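**Misteck** is a motion-planning and control package for robot arms that handle cloth. It was developed at the Nesberg laboratory and first released in May as an add-on to Verum, an older planner for rigid parts. Its makers describe it as a general solution to folding and flattening. The published evidence supports a narrower claim.

## Design

Misteck takes images from a wrist camera and estimates where the edge of the fabric lies. A second module, called Jin, picks a grasp point on that edge and passes it to the Verum planner, which works out a path for the arm. The loop repeats at 27 updates per second until the fingers close. After that the camera is mostly ignored, and the arm follows a stored motion.

The edge estimate is the part most often questioned. Jin was trained on some 2,000 grasps, nearly all of them on a bare, pale tabletop, where almost any fabric stands out.

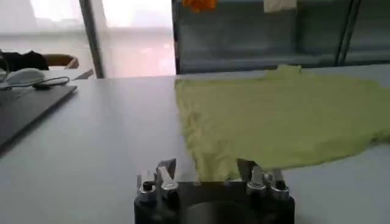 Strong window light is a known source of trouble. The release notes admit that bright backgrounds can shift the estimated edge and suggest lowering the exposure by hand – odd advice for software sold as needing no tuning. Thin knits are also listed as "supported," although the notes never say what support means.

## Evaluation

The developers reported 188 trials on single garments. A trial counted as a success if the gripper held any part of the cloth when the arm stopped, so a bad grasp and a good one scored the same. Whether the garment ended up folded was not recorded. No comparison with plain Verum was given.

An update dated Friday, October 21, 2022 added a replay tool and a set of 40 recorded failures. The recordings are useful, and they are the main reason outside users can check the edge detector at all. How they were chosen is not stated.

## Limitations

Misteck does not model layers. Given two stacked shirts, it may grip one or both, and it reports the same result either way.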